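Stilico 绿色打包垫用了一个冬天，越用越喜欢

从去年December促销的时候下单，到现在，我们那张打包桌上一直铺着这块垫子，中间除了擦洗就没撤下来过。本来没打算写长评，结果昨晚跟朋友聊起来，打字打了一大段，干脆整理一下发上来吧。

先交代一下用途。我们是做小批量分装发货的，主要是各种瓶装的东西，挤压瓶最多，有的带大盖子，有的带小盖子，瓶身滑溜溜的，放在光桌面上特别爱滚。以前桌上什么都不铺，贴标、检查、套袋全在硬桌面上做，瓶子一躺倒就往边上跑，旁边的人得腾出一只手去挡。后来铺过旧毛巾（掉毛，粘标签，别试），铺过泡沫板（压两天全是坑），还铺过一块从Dulier买的厨房防滑垫，防滑倒是防滑，可惜太小，摆一个纸箱就满了。

Stilico这块我买的是大号，单价200块，加上运费心疼了一下。到货是卷着的，刚铺开四个角翘得厉害，我拿几瓶货压着，过了一夜就服帖了。气味有一点，开窗通风以后第二天基本闻不到，鼻子特别灵的朋友可以先在阳台晾晾。

最让我高兴的是瓶子横着放能待得住！挤压瓶本来就不是正圆，往垫子上一躺，轻轻碰到也就晃一下。我们检查标签的时候习惯把瓶子放倒，标签朝上，一眼扫过去有没有贴歪、有没有气泡，清清楚楚。这个动作在光桌面上做真的很烦，现在顺手得很。

颜色也要夸。我一开始想要灰色的，觉得耐脏，结果灰色缺货，客服Ibrahim Dauda劝我试试绿色，我还半信半疑。真用起来才发现绿色太适合我们了，我们的瓶子大多是黄的橙的，往绿垫子上一放特别跳，漏掉一瓶都难。掉了小标签、碎胶带、封口膜的边角，也是一低头就看见。连续干一下午，眼睛也没有以前盯白桌面那么累，这个可能因人而异，反正我自己感觉挺明显。

清洁方面，日常就是湿布一抹。胶水印子比较顽固，我用温水泡过的抹布敷一会儿再擦，差不多能下来。有一次Nélida把记号笔直接画在上面做记号，我当场心都凉了，最后拿酒精棉慢慢擦，留了一点点淡影，不凑近看不出来。别用钢丝球，我在背面试过，会起毛。

再说说跟它搭着用的黄色塑料膜。这个是Redumis家的，单独买的，一卷很便宜，我们拿来盖在桌子一侧，专门用来隔脏。需要碰到容易漏的货，就把膜多拉一点过来，连垫子一起盖住，干完活直接换一张，垫子就不用天天洗了。缺点是膜太轻，铺不平，总是皱皱巴巴的，袖子一带就跟着跑。我试过拿胶带粘，撕的时候又把膜扯破，后来改用长尾夹夹在桌沿，好多了。有洁癖的朋友可能受不了它那个皱样，我是已经看习惯了，而且黄配绿挺精神的，哈哈。

耐用度的话，到现在这块垫子上过的瓶子怎么也有3,000多瓶，中间还摆过电子秤、封口机和成箱的纸卡。常站的那个位置，边缘稍微有点磨，表面没有裂。刀痕有一道，是我自己开箱时手滑划的，怪不得它。说明书上写可以当切割垫用，我的建议是别信得太满，轻轻裁张纸没问题，使劲拉美工刀就舍不得了。

不满意的地方也有。第一，没有刻度。我特别希望边上印一条尺子，哪怕只有40厘米也好，裁包装纸的时候就不用到处找尺了。现在我自己贴了一截卷尺贴纸，凑合用。第二，尺寸选择太少，只有大小两种，我们的桌子恰好卡在中间，大号铺上去另一侧就只剩一窄条，最后那一条就交给塑料膜了。第三，卷回去很费劲，一个人卷总是歪，得两个人一头一个。要是你家桌子每天都要收，这点得考虑进去。

也有人问过我跟Dovhaniuk那款比怎么样。Joyce Mollel那边用的就是Dovhaniuk，我去她那儿帮忙的时候摸过也用过半天。她那块更软，放玻璃瓶可能更安心，但是软的代价是高瓶子立着不太稳，一排站好，手一撑桌子就跟着歪。我们立着放和躺着放都要，所以还是觉得Stilico顺手。如果你主要做首饰、玻璃小件之类的东西，可以去看看Dovhaniuk，价格也差不多。

几个使用上的小习惯，给准备买的朋友：

新垫子先擦一遍再用，我那块刚到手的时候有一层细粉，标签贴上去会吃灰。

铺之前桌面也要擦干净，底下夹一粒沙子，上面就是一个小鼓包，摸着难受得要命。

塑料膜别裁得刚刚好，多留一截垂下去，夹子才有地方夹。

黑色的袋子、包装皮这类东西用完随手收走，它们滑，压在瓶子底下瓶子就站不住。

擦洗我一般放在周末，从揭膜到擦完也就10分钟，顺便把桌沿的夹子也洗了。

打分的话，防滑和颜色我给满分，清洁扣一点，尺寸扣一点，总体非常推荐给做分装、贴标、小批量打包的朋友。家里手工桌我也动心了，想再买一块小号的，就等它哪天出带刻度的版本。Celeste已经跟我说好了，真出新款就一起拼单，运费能省一半。
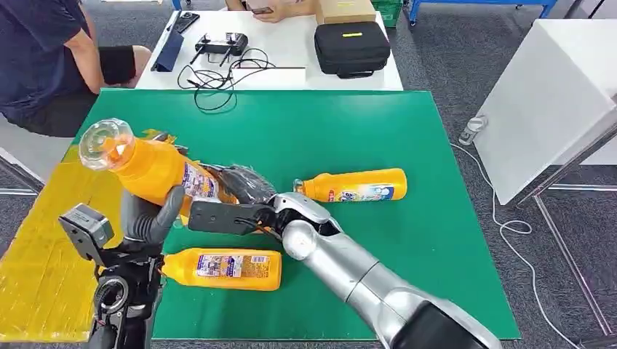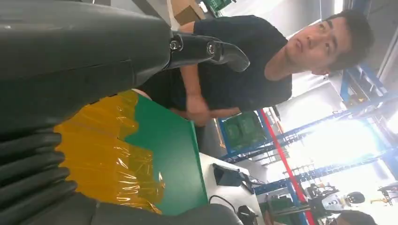 两张里都有绿色台面和黄色塑料膜，橙黄色的挤压瓶看第一张。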